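Notes from the Stirkilow open day
Handout 3, Intro to Automation (evening section)

What you need before next class

Read these notes, then the short chapter on grippers. If you came along on the visit you can skim the first part, but please don't skip the bit on wrist cameras, because we ran out of time there and I talked way too fast. If you missed the trip, you're fine. I wrote this up from my own scribbles that same evening, and I've put the homework at the bottom.

How the day went

We got to the Stirkilow building a little before 10 in the morning, got our badges, and were sent straight up the wrong staircase (my fault, I was leading). The open day runs every July and it's spread over two floors. Downstairs is the showy stuff, with a big Clorosau palletizing cell that moves boxes behind a fence. It was loud and it was popular, and I could hardly get some of you away from it. Upstairs is where the slower, fussier work happens, and that's what I wanted you to see.

The palletizer is worth two paragraphs anyway. Every box it handles is the same size, it comes down the same belt, and it stops against the same metal stop. The robot doesn't have to look at anything. It goes to a point, closes, lifts, goes to another point. The person running the cell told us it had stacked 903 boxes since they switched it on that morning, and I believe it, because the counter was right there on the screen.

So why does that cell work so well? All the hard thinking went into the belt and the stop. Once the box is where you expect it, the arm's job is easy. Keep that in your head for the rest of these notes. Engineers call this "structuring the environment" and it's still how most factory automation gets done.

The upstairs demo

Upstairs was the Nanano room, which is their name for a set of small projects on household chores. The one we stood around longest was dishes: two arms, some plates, and a rack with pegs. The goal is to get the plates standing up in the rack. You've all done this half asleep. A robot has a pretty hard time with it, and I'd like us to be able to say why.

Start with the plate itself. Lying flat on a table, a plate gives a two-finger gripper almost nothing to hold. The rim is a bit higher than the tabletop, and that's your one chance. The fingers have to come in at the edge, get one tip under the rim and one over it, and then close. Come in too high and you close on air. Come in too low and the fingertip runs into the table. People slide the plate toward the edge of the counter, or tip it up with a thumb, and we don't even notice we're doing it.

Then there's what happens once you've got it. You're holding a wide, thin thing by one edge, so the rest of it hangs out and wants to turn in your grip. Somebody in our group asked why they don't just squeeze harder. Good question! You can, up to a point, but a hard squeeze on a curved rim can also make the plate pop out sideways, like a watermelon seed. What helps more is friction, and that's why the finger pads have texture on them.

Last, the slot. The plate has to go from lying down to standing up, so the wrist turns through most of a right angle, and then the lower edge has to come down between the pegs. The pegs don't leave you a lot of room. And a rack isn't bolted to anything, so if the plate bumps a peg on the way in, the whole rack can scoot. Now the place you were aiming for has moved.

Two arms or one?

I asked for a show of hands on this on the way home and it was split down the middle. A second arm costs money, takes up space, and gives you twice as many ways to crash into something. But it can steady the rack while the other one loads, or take a plate from the easy side and pass it across. It also saves reaching. An arm stretched far over the table is weaker and less accurate than one working close in, and with one on each side you don't need to stretch as much.

My own view is that for a single rack of plates, one good arm is enough if you can clamp the rack down. If you can't clamp it, I want two. You're welcome to disagree with me in the homework.

Where the cameras go

This is the part I rushed. There are two useful places to put a camera on a setup like this one, and they're good at different things.

A camera up at head height sees the whole table: where the plates are, where the rack is, where both arms are. It's what you'd use to decide what to do next. The trouble is that the arms get in the way. Just when the gripper reaches the rack, and you'd most like to see what's going on, there's a big metal forearm blocking some of your view.

A camera down at the wrist sees very little of the table, but what it does see is close, and it always has the fingers in the picture. You can check whether the gap between the fingers lines up with the thing you want. It moves when the arm moves, so the picture swings around a lot, and it's no help at all for finding a plate on the other side of the table.

Most groups use both kinds. When you look at the pictures, try covering up one view with your hand and ask yourself what you'd lose.

From the head camera, one gripper at the rim of the green plate and the other down at the front of the rack:

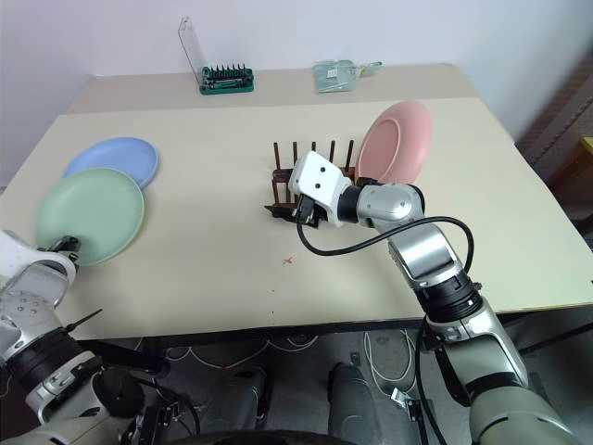 Also the head camera, with the green and pink plates both standing in the rack:
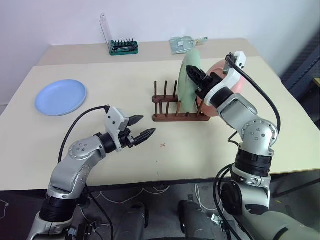 Wrist view, fingers open in front of the empty rack:
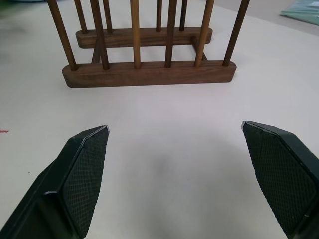
A few numbers and a word of caution

The Bagheri group, who share the upstairs floor, gave a short talk after lunch about how they keep score. They said to be suspicious of any demo where you only see it go right, and I agree with them completely. Their rule for a plate task is to run at least 80 tries before they'll quote a success rate to anyone, and they'd like 1,000 if they ever get the time. They also write down what kind of failure each one was – missed the rim, dropped it, hit a peg, moved the rack. A list like that tells you what to fix. A single percentage doesn't tell you much.

They also said something I hadn't thought about before, that you should decide what counts as a success before you start. If the plate is in the rack but leaning, does it count? If the rack slid over by the width of a finger and the plate still went in, does that count? Pick an answer and stick with it, or you'll find yourself being generous by late afternoon.

We stood there for around 20 minutes arguing over the leaning plate, and then the coffee ran out.

Homework

1. Take a plate, put it flat on your kitchen table, and pick it up using only your thumb and one finger of one hand. No sliding it to the edge. Do it ten times and write down where your fingertips touched and which way the plate tried to turn.

2. Do the same thing with a thick oven mitt on. Write two or three sentences on what changed. (You've just taken away most of your sense of touch, so be careful and use a plate you don't love.)

3. Look again at the wrist picture. Say one thing you can judge from it that would be harder to judge from head height, and one thing you can't tell from it at all.

4. Using the palletizer as your model, suggest a way to structure the environment so that loading plates gets easier. Drawings are fine, and so are messy ones.

5. Write your own definition of success for putting one plate in a rack. Keep it short enough that a classmate could score a run with it and get the same answer you would.

Bring your answers on paper. We'll swap number 5 around the room and try scoring each other's kitchen attempts, so if you own a dish rack that fits in a bag, please bring that too. I've got one, but it's missing a peg.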